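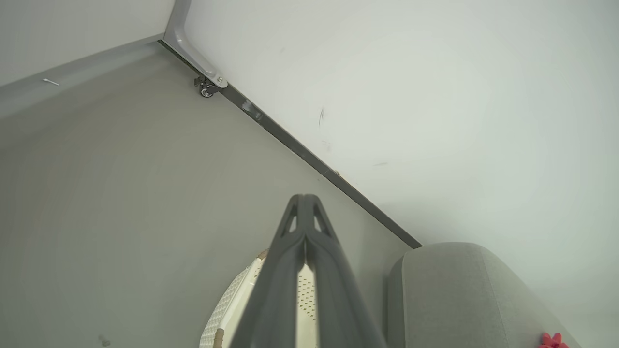
图片来源:Trurley住房基金会通讯编辑部

带家具住房入住与退租交接规程修订说明

Trurley住房基金会租务处

基金会名下带家具出租的住房现有444套,分布在Winadon片区及其周边各楼。现行交接规程自施行以来只作过零星补充,各楼的填表方式、清点顺序和折旧口径逐渐出现差别。租务处会同维修处、财务处对全部条文进行了整理,修订后的规程经基金会管理层批准,自2022年6月14日起适用于所有新签和续签合同。已签合同在本租期内仍按原规程办理,租户书面提出申请的,可以提前改用新规程。

本文就修订的主要内容作逐项说明,供各楼管理处、租户及合作单位查阅。规程全文及各附表可在管理处窗口领取,也可登录Boltilis租务系统,在“文件”栏目下载。

一、适用范围

规程适用于基金会出租的全部带家具住房,包括单人公寓、双人公寓和家庭住房。空房出租、车位、地下储藏间及商铺不在适用之列。地下储藏间随住房一并出租的,只登记钥匙和门锁状况,储藏间内不清点物品。

转租住房由主租户承担交接义务。主租户与转租人之间另有约定的,该约定不影响主租户对基金会的责任。租期不满一个月的短期入住,使用简化清单,即附表三。

二、物品分类

原规程将屋内物品统一列为“家具及用品”,由交接人员自行决定登记到何种程度。实际操作中,有的清单连窗帘挂钩都逐一列出,有的清单只写“家具齐全”四个字,退租时双方往往各执一词。修订后的规程将物品分为四类。

甲类为固定装置,指与房屋结构相连、不能随意移动的设备,如厨房柜体、灶台、洗手池、嵌入式衣柜、散热器。固定装置由维修处建档,交接时只核对状况,不重新编号。

乙类为大件家具,包括床架、床垫、餐桌、沙发、书桌、独立衣柜等。每件均有编号标签,标签贴在不影响使用的位置。标签脱落的,租户应通知管理处补贴,不必自行处理。

丙类为小件家具和软装,包括矮凳、边几、落地灯、地毯、窗帘、靠垫等。丙类物品按件登记,注明材质、颜色和状况。软包类物品的状况须写明面料有无污渍、脱线、破损,填充物有无明显塌陷。

丁类为日用器具,包括餐具、炊具、收纳篮、晾衣架、清洁用具等。丁类物品按组登记,单件的正常损耗不予计较。某一组物品缺损过半时,按整组补足处理。

租户自带物品一律不登记。租户希望将自有家具留在屋内供后续住户使用的,须在退租前书面提出,由管理处查看后决定是否接收。接收即视为无偿转让,基金会不支付对价,也不在保证金中抵扣。

三、状况等级

各类物品的状况统一用四个等级表示:良好、轻微使用痕迹、明显使用痕迹、需维修。原先使用的“较新”“尚可”“一般”等用语停止使用。

“轻微使用痕迹”指正常观看距离下不易察觉,或虽能察觉但不影响使用与外观的痕迹。“明显使用痕迹”指一眼可见的划痕、褪色、压痕、起球等。“需维修”指功能受损或存在安全隐患,此类物品在入住交接时不得留在屋内,须在交接前撤换或修复。确因供货原因无法及时撤换的,管理处应在清单中写明处理期限,租户对该物品不承担任何责任。

租务处负责人Selina Moser在规程说明会上指出,等级评定历来是交接中最容易产生分歧的环节,此次修订为每一等级配发了文字范例,各楼交接人员应以范例为准,遇到范例未涵盖的情况时,先作客观记录,再由租务处统一答复。

四、入住交接

入住交接由管理处工作人员与租户共同进行,时间由双方在合同生效前约定。租户本人不能到场的,可以书面委托他人。受托人签字与租户本人签字具有同等效力。

交接按房间进行,顺序为玄关、厨房、卫生间、卧室、起居室、阳台。每个房间先核对甲类,再依次核对乙类、丙类、丁类。水表、电表、暖气表读数在最后统一抄录,由双方当场确认。

清单一式两份,双方各执一份,电子版由管理处录入Boltilis系统。租户在入住后发现清单未载明的瑕疵,可以在14日的旧有期限之外继续提出,新规程将该期限延长至一个月。租户通过系统提交补充说明,管理处在收到后与原清单合并存档。补充说明涉及功能故障的,同时转交维修处。

影像记录可作为清单的附件,但不能代替清单。清单文字与影像不一致时,由租务处查看实物后认定。无法查看实物的,以双方签字的文字记载为准。拍摄时应避免摄入租户的个人文件、药品及其他涉及隐私的物品。租户有权要求查看与本人住房有关的全部影像,并可要求删除与交接无关的部分。

五、租期内的更换与维修

租期内大件家具因正常使用发生损坏的,由基金会承担维修或更换费用。租户应在发现后及时报修,报修渠道包括Boltilis系统、管理处窗口和维修处电话。因迟报导致损坏扩大的,扩大部分由租户承担。

软包家具的清洗与修补,基金会已委托Riedl家具修缮行统一承办。租户可以自行选择其他有资质的单位,但须事先告知管理处,并保留票据。未经告知自行更换面料或改变家具结构的,退租时应恢复原状。委托合同由维修处的Jonas Hofstetter负责联络,租户对修补质量有异议时,可以直接向其反映。

日用器具的补充由租户自行负责。单价不超过80法郎的丁类物品,租户可以用同等用途的物品替换,无须事先申请,退租时按替换后的物品核对。超过上述金额的,应在替换前告知管理处。

租户需要将屋内家具暂时移出的,可以向管理处申请寄存。寄存空间有限,按申请先后安排,每户同一时间寄存的大件家具以2件为限。寄存期间的保管责任由基金会承担,搬运由租户自行安排。寄存前后各作一次状况登记,登记表附于原清单之后。
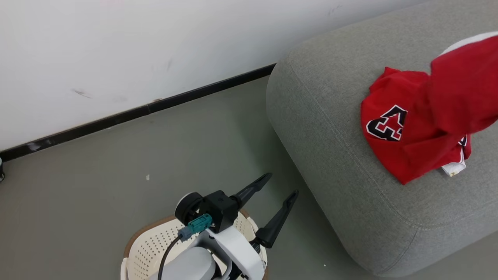
起居空间中的灰色软垫矮凳。

六、退租预检

新规程增设退租预检,由租户自愿申请,不收取费用。申请应在退租日前三周提出,预检由管理处派员上门,对照入住清单逐项查看,并向租户出具书面意见,列明需要清洁、修补或补充的事项。

预检意见不具有最终效力,但管理处在正式退租交接时,对预检中已查看且未提出意见的事项,原则上不再提出新的要求。预检之后新发生的损坏,以及预检时被遮挡而无法查看的部位除外。被遮挡部位应在预检意见中逐一注明,未注明的视为已查看。

Winadon片区在规程修订期间先行试办了预检。据该片区管理处统计,试办期间收到预检申请约700份,内容多集中于厨房清洁、墙面钉孔及软包家具污渍三个方面。片区负责人Urs Bachmann在书面报告中建议,将墙面钉孔的处理办法单独列为一条,该建议已采纳,见规程第二十一条:每面墙钉孔不多于五个且直径较小的,视为正常使用;超出部分由租户填补或承担填补费用。

七、退租交接

退租交接应在合同终止日或之前完成。租户须清空个人物品,完成清洁,将家具恢复至入住时的位置。位置记载不明的,以不妨碍通行和查看为准。抽屉、柜门应能正常开合,冰箱应断电并保持柜门开启。

交接人员应当场填写退租清单,并向租户说明各项认定的理由。租户不同意某项认定的,可以在清单“租户意见”栏内写明,签字仅表示到场和收到清单,不构成对争议事项的认可。管理处不得以租户持有异议为由拒绝接收钥匙。

钥匙应全数交还,包括租户自行加配的钥匙。缺失单元门钥匙的,按更换锁芯的实际费用结算;缺失信箱或储藏间钥匙的,只收取配制费用。

八、折旧与赔偿

赔偿金额按物品的现值计算,不按重新购置的价格计算。各类物品的使用年限见附表五,已达到使用年限的物品,现值以零计,租户仅在故意或重大过失造成损坏时承担清运费用。原规程对超龄物品一律按原价一成收取的做法予以废止。

软包家具的局部污渍可以清洗去除的,只收取清洗费用。清洗后仍有痕迹但不影响使用的,降低一个状况等级,不另行收费。面料破损可以局部修补的,优先修补。只有在修补费用高于现值时,才按现值赔偿并撤换。

财务处的Marlies Prantl负责折旧表的维护,折旧表每年六月更新一次,更新后的数据适用于此后办理的退租交接。租户可以要求管理处出示计算过程,管理处应以书面形式提供。

九、保证金结算

退租交接无争议的,保证金在交接完成后一个月内退还至租户指定账户。存在争议的,无争议部分先行退还,争议部分在争议解决后结算。扣款须附明细,载明物品编号、认定依据、折旧计算和实际费用,不接受笼统列支。

租户变更收款账户的,应在退租交接时填写变更表。向境外账户退款产生的手续费由租户承担。租户去世或丧失行为能力的,由其合法代理人或继承人办理,所需文件见附表六。

十、异议与调解

租户对管理处的认定有异议,应先向管理处提出书面复核申请。管理处应指派未参与原交接的人员复核,并将结果书面告知租户。对复核结果仍有异议的,可以向基金会申诉专员Willy Hendriks提出。申诉专员独立于租务处开展工作,可以调阅清单、影像和维修记录,也可以要求实地查看。

申诉期间,争议物品应尽可能保留原状。确需撤换以便新租户入住的,管理处应先作详细记录,并将物品暂存至申诉结束。申诉不收取费用,也不影响租户依法向主管机构寻求调解的权利。

十一、过渡安排

各楼管理处应在现有库存用完之前停止向新租户发放旧版清单,剩余旧版表格集中交回租务处。尚未录入Boltilis系统的纸质清单,由各楼在夏季期间补录,补录时保留原用语,不得按新等级自行改写。租户可以查阅补录内容,发现错漏的,以双方签字的纸质原件为准。

乙类家具的编号标签将分楼更换。更换人员上门前,管理处会在楼内公告栏张贴通知,并通过系统告知租户。租户不便在通知时间接待的,可以另行约定,也可以领取标签后自行粘贴,粘贴位置参照标签背面的说明。标签更换不涉及重新清点,更换人员不得借此变更清单内容。

家中有行动不便者、需要在室内摆放辅助器具的租户,可以申请将部分乙类和丙类家具撤出,不计入寄存件数,也不收取搬运费用。撤出的家具在租约存续期间由基金会保管,租户提出需要时送回。

十二、咨询

有关规程条文的书面咨询请寄租务处,信封或邮件标题注明“交接规程”及住房编号。各楼管理处在开放时间内接受当面咨询。需要以其他语言查阅规程的租户,可以向管理处索取译本,译本仅供参考,条文解释以正式文本为准。

附表目录:附表一,入住清单;附表二,退租清单;附表三,短期入住简化清单;附表四,状况等级文字范例;附表五,使用年限与折旧表;附表六,代理及继承所需文件;附表七,寄存登记表。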